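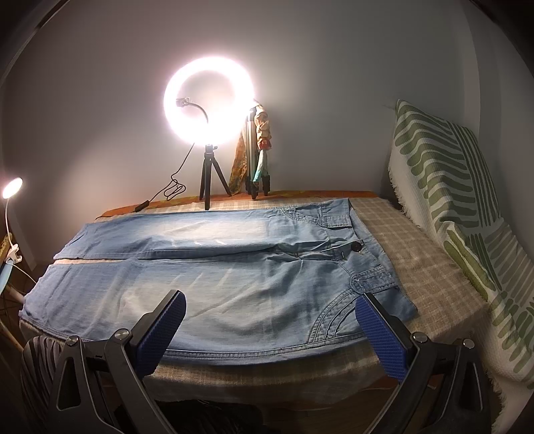
Las normas para grabar demostraciones de manipulación textil con pinza de mano suelen caber en media página, y en nuestro proyecto quisimos ver hasta dónde se podía llegar si se escribían con calma. Empezamos por la postura inicial. Unos vaqueros extendidos de lado sobre la mesa, con la cintura a la derecha y los dos dedos de la pinza bien abiertos a ambos lados, son un buen punto de partida según nuestra regla 1, porque se distinguen el botón, las perneras y la costura lateral. La regla 4, en cambio, habla de las fuentes de luz directas, y un aro encendido justo detrás de la prenda, tan brillante que se come parte de su propio contorno, es exactamente lo que nos hizo redactarla.

20/12/2023 | Jadwiga Mazurek y Kiri Baxter
Buscar en el repositorio Buscar Búsqueda avanzada

Guía de buenas prácticas para demostraciones con prendas
Memoria del proyecto Kolham

1. De dónde partíamos

El curso anterior, Bogumił Kaczorowski dejó un conjunto de 1639 demostraciones con ropa y un documento de instrucciones muy breve. Lo revisamos entero (¡entero!) y marcamos 462 como dudosas. Casi todas fallaban por cosas sencillas: la prenda ya se movía al arrancar la grabación, los dedos salían del encuadre en pleno agarre o el operador terminaba el pliegue con la mano libre. Nos encantó descubrir que casi todo eso se puede prevenir con una frase bien escrita.

2. La guía

Quedó en 12 reglas. Copiamos las que más discusión generaron:

Regla 1. La prenda se coloca extendida y quieta. La pinza empieza abierta y se mantiene así un momento antes del primer movimiento.

Regla 4. Ninguna lámpara encendida apunta hacia la cámara. Si no se puede mover, se apaga o se gira la mesa.

Regla 5. Los cables se retiran de la zona de trabajo, también los finos y los blancos, que en pantalla se confunden con hilos.

Regla 7. El fondo puede ser desordenado. Los estampados, los flecos y los cojines se quedan donde están, siempre que no toquen la prenda.

Regla 9. Solo se agarra tela. No se pellizcan botones, remaches ni cremalleras.

La 7 nos costó tres reuniones. Leokadia Czerwiński defendía una mesa lisa y nosotras queríamos casas de verdad, con sus manteles de cuadros y todo. Ganó la casa, aunque ella consiguió añadir la condición del contacto, y la regla mejoró muchísimo.

3. Prueba de la guía

Pedimos a cuatro compañeros que grabaran sin leerla y después con ella delante. La diferencia se notó sobre todo en los agarres de cintura. La regla 9 se incumplió más de lo esperado: el botón de un vaquero es un blanco muy tentador. Añadimos un dibujo pequeño y en la segunda ronda ya casi no hubo preguntas.

4. Pendiente

Falta una regla para prendas con forro. Tampoco hemos decidido cómo anotar las almohadillas gastadas; Murray Beaudoin propone apuntar el cambio en la ficha de cada sesión y lo probaremos en junio.

Última actualización: versión 3, con las correcciones de la tutoría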